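Forum > Shop Floor and Back Room > Automation and your job
Thread: Arms on the hanging tables – how has it gone where you are?

turkcombe_tess
Started this topic

Hello everyone, long-time reader, occasional poster, and I'm sorry in advance because this will be a long one. I work in the returns and re-hang room at a clothing clearance warehouse just outside Turkcombe. What we do, for anyone lucky enough never to have done it, is take garments that have come back from shops, check them, fold them or hang them, tag them and send them off again. There are 27 of us across two shifts and some of the ladies have been there since the place opened.

Since last April we've had robot arms on part of the hanging work, and now management want to put them on the rest of it. We've been asked to send in our thoughts before the next meeting, and I find I have rather a lot of thoughts and no idea how to put them in order. So I'd love to hear from people who have been through the same. Did your job get better or worse? Did people stay? Did you get more money for minding the things?

I'll say up front that I don't hate them. My shoulders are the best they've been in years. But I do miss the talk round the table, and I can't quite tell whether that's a proper complaint or just me being soft.

Milby_Mick
It's a proper complaint. Put it in your letter.

We had ours put in at a laundry, not a warehouse, so sheets and uniforms mostly. Same story though. Before, you had six people round a table and the radio on. After, you had two people walking up and down between machines, and the other four had gone to packing, which is at the far end of the building where you can't hear yourself think. Nobody was sacked, I'll give them that. But it stopped being a place you looked forward to going into, and three of the four had left within the year of their own accord. Funny how that never shows up as a job lost.

oldpeg
I'd be a bit careful there, Mick. I've done hanging work by hand for 19 years, and I remember what that table was like in week three of a big return, with everyone's wrists strapped up and the supervisor counting. We talked because it was the only thing that made it bearable! I was very fond of those women and I still see most of them, but I wouldn't wish the work on my granddaughter.

Tess, the thing I'd ask is what your shoulders are doing now. Ours got better and then people's backs went, from bending to clear jams all day at a height that suited the machine and didn't suit anybody else. It's worth asking them to raise the tables before they bring in any more. They'll tell you it can't be done, and then somebody will do it in an afternoon with four blocks.

turkcombe_tess
Oh, that's a good one about the backs, thank you Peg. I hadn't joined those two things up at all, but now you say it there are two on our shift who've started wearing those support belts.

To answer what somebody asked me in a message (hello, and thank you for the kind words): yes, it's real hangers and real clothes, all sorts mixed up together, and that's half the trouble. A person picks up a hanger without thinking about which way round it is. The arm has to get hold of it somewhere sensible, and if it's taken it by the neck that's one thing, and if it's taken it anywhere else you're often better off starting again. The thin coated wire ones are a different job from the plastic ones, and knitwear is a different job from everything.
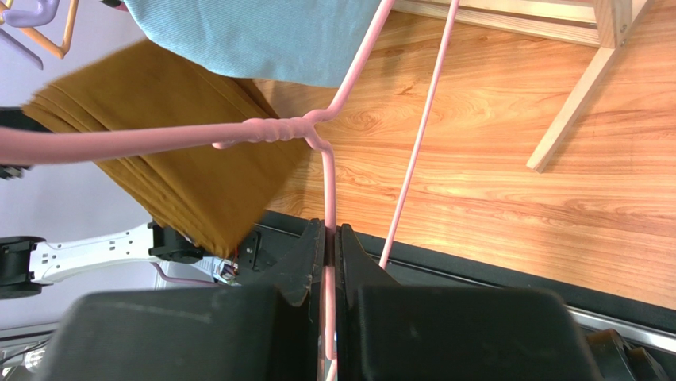 Who decides when a person steps in and takes over from the arm?

The person minding the table should, and it ought to be written down that they can stop it whenever they like without having to explain themselves to anyone. At our place it was left vague for the first few months and people let bad hangs go through because they were worried about the stop count on the screen.

That's the bit I feel strongest about, if I'm truthful. Every stop was logged against whoever was standing there, so the careful ones looked the worst. Our shift lead, Beril Çetinkaya, went in to bat for us over it and got the names taken off. Stops are just stops now. It made more difference to the mood in that room than anything else they've done, new kettle included.

zedwright
Can I put the other side? I look after the kit at Zeremmont (maintenance, not management, before anyone throws anything). We need the stop records. If I don't know which table is stopping and when, I can't fix it, and then you lot are the ones bending down clearing it forty times a shift. I agree about the names, there's no earthly reason for me to know who pressed it. But please don't ask for the whole log to be switched off, because I've seen a site do that and the machines just got quietly worse until everybody hated them.

The other thing I'd say, and I say it to every site I visit, is get one or two of the hanging staff trained up properly on the simple repairs. Changing finger pads, checking a cable, that level of thing. They spot problems days before I would. We had a woman at our place who could tell by the sound that a joint wanted looking at, and she was right far more often than the software was.

Milby_Mick
And was she paid for it?

zedwright
Fair question. Not at first. She is now, an extra 725 a year, which she had to ask for twice.

Milby_Mick
There you are then. 725 for saving them a call-out every fortnight. I'm not having a go at you, zed, you sound like one of the decent ones. But this is what always happens. The work that's left over is the difficult part, the part that needs somebody who knows cloth, and it gets paid as if it were the easy part because there's a machine in the room. If the machine takes the simple ones, then every single thing that comes to you is an awkward one. You don't get the easy shirt in between to rest your head on.

oldpeg
Now that I do agree with, and you've put it better than I could. It's tiring in a different way. I used to go home with sore hands, and these days my daughter-in-law (she's in the same trade, at Öztürkmen's) goes home with a headache. She says by two o'clock she can't look at another twisted strap. They've started swapping over every hour, an hour on the arms and an hour on hand folding, and she says it's helped no end. I think some of the younger ones grumbled to begin with because they liked being left on the arms, but they've come round to it. Mostly.

Jonquil
I'm one of the younger ones, different firm, and I'll stick up for us a little bit if I may! I like minding the arms. I did two years of hand hanging and I was bored out of my mind, and being the person who knows how the thing works is the first time at work that anyone has come and asked me a question. I'd hate to be swapped off it every hour just when I've got it running nicely. Couldn't people choose?

I do take the point about the pay though. And the talking. We wear headsets, and you can chat on them, but it isn't the same as across a table, you end up just saying "tea?" to each other.

oldpeg
Choosing sounds lovely, Jonquil, but on most floors it ends up with the same three doing the nice job and everybody else watching them do it. I've been one of the watchers. Perhaps half and half, with a proper rota for the rest, so you get a decent stretch but it isn't yours for ever.

turkcombe_tess
I've been reading all this out to my husband, who has now gone to bed! You've been so kind, all of you, even where you don't agree.

I've had a go at my list, and I'd be glad if anyone would tell me what I've missed.

Raise the tables before any new arms come in.
Keep the stop log for maintenance, no names on it, and say so in writing.
Two people on each shift trained for small repairs, and paid for it from the first day.
A rota for the arms, with the length of the turns agreed by the shift (Peg and Jonquil to fight it out).
Move the hand folding back next to the arms so we can hear each other.

They're telling us the new tables will get us to 3000 garments a day across the two shifts. I haven't put anything in about that, as I don't know whether it's a sensible number or one somebody plucked out of the air.

zedwright
Ask what mix of garments they worked it out on. If it was all plain shirts on one kind of hanger, it won't mean much in your room. Ask to see a week of it with your own returns, knitwear and all, and with the stops left in.

Milby_Mick
What zed said. And put the folding table one at the top of your list, not the bottom.

turkcombe_tess
Moved it to the top, Mick. The letter goes in tomorrow by way of Beril, and I'll come back and tell you how we get on.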